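Plasport Small Storage Basket, white
Reviewed by Helmi Riihimäki

Rating: 4 out of 5

I bought two of these in July from Trendden, mostly for desk clutter. Pens, charging leads, a glue stick, the bits and pieces that end up in a pile by the end of the week. I'd been using a shoebox lid before that, so the bar was low. They were on the shelf next to the Hapeta ones, which have a lid and cost more. I didn't need a lid.

The basket is plain white plastic, rectangular and open at the top. It weighs next to nothing empty. Mine came with a paper sticker on the base that took hot water and a bit of eucalyptus oil to get off, and one of the two still has a grey patch where the glue was.

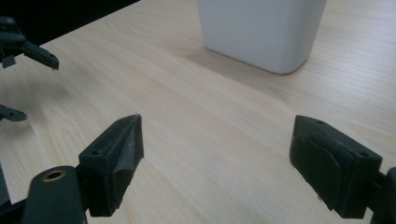 Size is the thing to check before you buy. The listing only gives a capacity, so take a tape measure to your drawer or shelf and then ask the shop for the footprint. Bear in mind that the sides taper, so the base is narrower than the top. On a desk this is fine, and it takes up less of the timber than you'd expect from looking down into it. In a drawer it means you lose a strip of space at the bottom between one basket and the next. The rounded corners are easy to wipe out with a cloth, and I haven't had crumbs or pencil shavings get stuck in them.

I put 900 grams of batteries and screws in one to see how it would go. The walls bowed out a little when I picked it up by one side but it held. Carried with both hands it was no trouble. I wouldn't use it for tools.

For long things it's less useful. Rulers and paintbrushes stick out over the end, and if you have a few of them the basket wants to tip. I ended up keeping those in a jar and using the basket for anything shorter than a pencil. 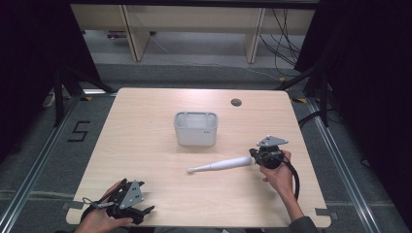
Cleaning is simple. I wash mine in the sink on a Saturday with ordinary dish soap and leave them upside down on the rack. I haven't tried the dishwasher. Texta marks came off with methylated spirits, biro didn't come off completely. White shows everything, so if it's going in a workshop or a kid's room you might want another colour, if the shop has one. Trendden only had white when I went.

The rim is thick enough to hold comfortably and has no sharp edges. There is no handle and no slot for a label. I stuck a strip of masking tape on the end of each one and wrote on that.

I also have an older basket from Nendness which is stiffer and has lasted years, but it's heavier and the colour has yellowed on the side facing the window. Too early to say if the Plasport will do the same.

Good: light, easy to clean, comfortable rim.
Not so good: sticker residue, flexes when loaded, wasted space in drawers.

Would I buy it again? Yes, for a desk or a bathroom shelf. For the pantry I'd get something stiffer.

390 people found this review helpful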